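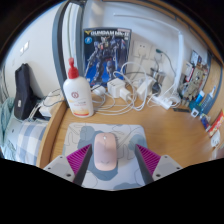 Jyoti Dwivedi told me my whole diary question was wrong, and she told me so in the first week. People don't remember when they took a break, she said, they remember when they felt they'd earned one. I grumbled, then I rewrote the thing.

4.2 Breaks at the home desk

So the second version of the diary went out to 50 people in Lamont, all of them working from home at least three days a week. We got 680 usable entries back by the end of June, which was more than I'd dared to hope for (the first version got us 40, and half of those just said "lunch"). Each entry asked for two things: when you last got up, and what you were in the middle of.

Figure 3. A home desk with mouse, mouse pad, pump bottle and model kit box.

What surprised me most was how few breaks had anything to do with the clock. People got up when a file was sent, when a call ended, when the dog wanted out. Princess Enriquez coded the entries separately from me and landed on nearly the same groups – we only argued over "went to check the mail," which I had as an errand and she had as a break. I still think I'm right, but we went with hers.

The desk itself hardly came up. I'd expected lots of talk about chairs! A few people mentioned keeping hobby things within reach, and they tended to write longer entries, though I wouldn't hang much on that with a group this small. Section 4.3 goes into the evening entries, where the pattern gets a good deal messier.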